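Chapter 4: Fingers First

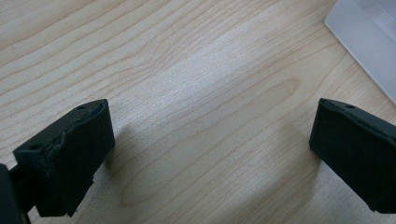
Ifigeneia Mavromatis

I used to teach this course the other way round. We began with motors, went on to wiring, and got to fingertips somewhere near the end of June, when half the class was thinking about summer. Every year the club turned up at the Grirkbridge meet with lovely motors and wiring and fingers that couldn't keep hold of a pencil. So now fingers come in Chapter 4, before you've been allowed anywhere near a motor, and you'll be working with a gripper you hold in your own hand.

Look at the two pads at the top of the chapter. They have the same job and they're in very different shape. The left one has gone ragged along its edge, with strips coming away at the side and a little flap sticking out at the lower corner, while the right one still has nice straight edges. I'd like you to keep that pair in mind all the way through, as most of what follows is about what the soft layer does for you and what you lose when it starts to go.

My own lesson in this came from a club session one Thursday, years back. Brayan Yupanqui and Trinh Lương were practising for the sorting round (the one with the bottle caps and the wooden pegs) and Brayan kept dropping caps. He was sure he was squeezing too gently, so he squeezed harder, and the caps shot out sideways like wet soap! Trinh Lương took the tool off him, turned it over and ran her thumb across the pads. One of them had a lump where the covering had folded under itself. She trimmed it with nail scissors and handed it back. I'd been stood behind them for ten minutes talking about force.

That year's team called their tool Kiều, and they wrote down every single attempt to pick something up, good or bad. By the end of term the notebook held 2,286 of them. Hưng Tiêu did the adding up over a weekend, and you'll meet his tables in section 4.3. The short version is that in the first 900 tries, on fresh pads, the drops are scattered all over the place. After that they bunch up around small, smooth, round things, and they stay bunched until the pads are changed. I still find that a very satisfying page to look at.

You don't need 2,286 tries. I'm asking for 100 from each pair, and please write down the failures as carefully as the rest. A notebook with no drops in it is no use to me - or to you.

What you'll need for this chapter:
a hand gripper with pads you can take off
a spare set of pads, any soft material
a flat table with good light
a small tray or box with a lid, for the bits
ten small objects of your own choosing
a notebook and a soft pencil

Before you start, open the gripper wide over the bare table and look at each pad in turn, from the top and then from the front. Draw both. Mark any edge that has lifted and any place where the surface looks shiny or squashed. Trinh Khổng, who checked this chapter with her own class at Tokton, has hers do the drawing twice, once before the tries and once after, and I've pinched the idea for exercise 2.

Section 4.1 starts with the pencil.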